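Plernus Technical Institute
Department of Automation
Handout 7: Setup and Care of the Two-Hand Demonstration Cell

Read this handout before the June lab session and bring a printed copy. It covers the tabletop cell in the Jarlow laboratory, in which one seated operator works a pair of hand-held grippers to record demonstrations of drawer tasks. Programming of the arms is treated in Handout 8.

1. The work surface

The white tabletop is the reference for everything else in the cell. Wipe it with a dry lint-free cloth at the start of each session. Do not use solvent. Check by hand that the sheet lies flat along all four sides, then confirm that the table does not rock. If it rocks, adjust the leveling feet and repeat the check before any recording is made.

The parts organizer is placed on the far half of the table with its drawers toward the operator. The seat is set so that the operator can reach the top row without leaning forward. Drawers are numbered from the top left, row by row, and the same numbers are used in the session log.
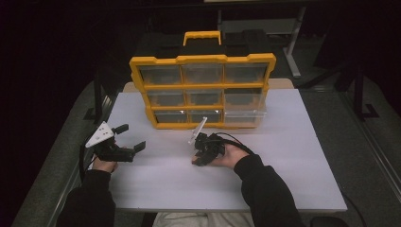 Cables are routed over the back of the hand or down the outer side of the table, never across the working area. Leave enough slack for a full reach to either side. A cable that pulls tight in the middle of a motion will shift the gripper in the hand, and the recording must then be discarded. Students on the Kurnura version of the cell should note that its cables leave the housing on the opposite side; the routing is otherwise the same.

2. Grippers: checks before use

Carry out the following in order, for the left unit and then the right.

Open and close the fingers fully, 12 times. The motion should be even, with no catch at either end.
Inspect both finger faces. Light scuffing is acceptable. A finger with a chip or crack at the tip is replaced.
Check the finger screws with the short driver. They should be snug. Overtightening strips the thread in the finger block, and that is the most common repair in this laboratory.
Check that the mounting plate is tight and does not turn under light pressure from the thumb.
Clean the lens with the brush, then with the cloth. Look at the live view and confirm that both fingertips are visible with the jaws open.
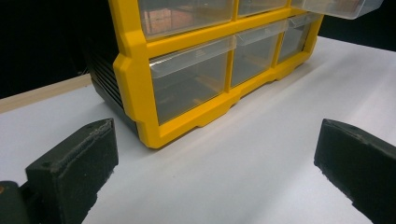
The last check deserves care. If one fingertip is missing from the view, the camera has moved in its bracket. Loosen the bracket, center the view between the fingers, and tighten again. Do not correct the problem by bending the bracket.

3. The organizer

All drawers are closed at the start of a run unless the task sheet states otherwise. A drawer that binds will teach the wrong force, and students tend to compensate for it without noticing. Slide each drawer out and back by hand before the session. Clear plastic builds up fine dust along the runners -- a dry brush is sufficient.

During a run, one gripper approaches the organizer while the other stays low and open near the edge of the table, ready to assist. Approach the drawer front squarely where the reach allows. Pressing the gripper body against the case moves the organizer, and its position must then be reset.
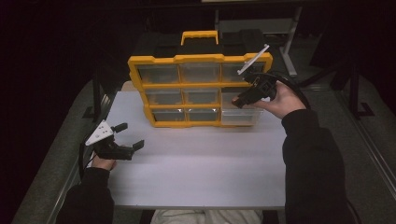 Stop the run if a finger catches behind a drawer front. Open the jaws, back the tool away slowly, and mark the run as void. Void runs are kept in the log with a short note on the cause.

4. Test objects

Wooden blocks are used for the first exercises. They are easy to grip, and their edges stand out well against clear plastic in the recorded view. Inspect blocks for splinters and return them to the Sugiyama tray when finished. A block that has come to rest in the corner of a drawer should be left there unless the task sheet calls for a fixed starting position; such variation is wanted in the data.

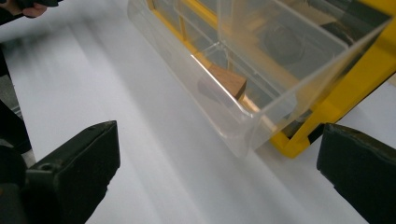 Reflections from the drawer walls can mislead both the operator and the tracking software. Keep the overhead lighting at 700 lux, measured at the tabletop, and do not add a desk lamp. Where glare hides the contents of a drawer, turn the organizer by a small angle and record the change.

5. Scheduled care

After each session: brush the runners, coil the cables loosely, and store the grippers with the jaws open.
Every 2 weeks: replace worn finger pads, inspect cable ends, and repeat the camera alignment.
At 4000 cycles: remove the fingers, clean the slide, apply a thin film of the grease supplied, and reassemble. This work is signed off by the laboratory supervisor.

Faults are entered on the sheet beside the door, with the unit number and the time of day. A faulty gripper is tagged and put on the repair shelf -- it is not returned to the cell, even for a short trial, until the tag has been signed.

For the session: complete sections 1 and 2 in pairs and submit the check sheet before recording begins.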